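Flornley Hand-Held Gripper: Set-Up and Good Practice Guide

Section 3. Laying out soft goods and working over a bed

If you have come straight from Section 2 with the handle assembled and the jaws moving freely, you are in the right place. If the jaws still feel stiff, please go back and finish the pivot check first, as everything from here on assumes they open and close without a fight.

We rewrote this section after Dayana Marulanda and Percy Bedoya sat in on folding sessions at our Pasitz site and found that people who had all read the same manual were still working in quite different ways. Most of the rules are small ones, and you will probably be doing half of them already!

3.1 Before you pick up the gripper

1. Ask whoever lives or works in the room if it is all right to use the bed, and wait for a clear yes. The Wudness house rules require this every time, even if you were there yesterday.

2. Smooth the sheet out with your free hand. A fitted sheet is best, tucked well down over the corners of the mattress.

3. Put one garment in the working area and lay it flat with the collar pointing away from you.

4. Open the jaws fully, hold them over the garment without touching it, and check that both finger pads are seated.
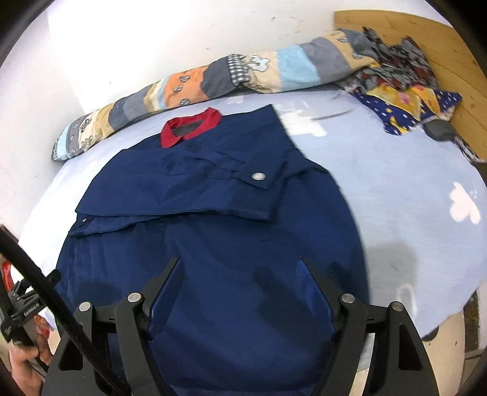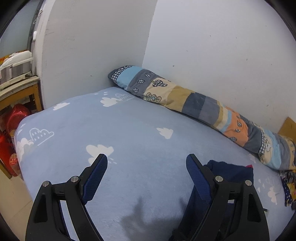 3.2 Keeping the working area clear

The working area is the part of the mattress you can reach with the jaws while standing comfortably, with your elbow bent and your back straight. Please keep it for the garment you are folding and move everything else well out of the way, to the far end or off the bed altogether if there is somewhere clean to put it. A long patchwork bolster pushed up against the wall is perfectly fine where it is, and so is a bundle of patterned cloth beside it, as long as you aren't reaching across either of them to get at a sleeve. Printed sheets are allowed too (we get asked this a lot, and a few clouds do no harm), but if the garment and the sheet are close in color, change one of them before you begin.

3.3 Folding

1. Bring the first sleeve in across the chest and lay it down level.

2. Let go completely, lift the jaws clear, and look at the fold before going on.

3. If the cuff has a snap or a button, take hold of the cloth next to it. Hard parts wear grooves in the pads.

4. Repeat with the second sleeve, then fold up the body.

Note: If a fold goes wrong, try it again up to 2 times. After that, shake the garment out and start over from step 3 of 3.1.

Caution: Keep the fingers of your free hand out of the jaws whenever they are moving. Straighten the cloth only when the jaws are at rest.

Caution: Do not pull on a garment that has caught in the linkage. Open the jaws, set the tool down, and ease the cloth out by hand.

3.4 Looking after the pads

Wipe both pads with a dry cloth at the end of each session and pick out any lint from the ridges. Replace them as a pair after 2,000 grips, or sooner if the texture has gone smooth. Spare pads can be requested from Till Ostermann at the Pasitz store room. Please write the date of the change in the tool log so that the next person knows where they stand.

Section revised 15/07/2021. Continue to Section 4, Towels and Bed Linen.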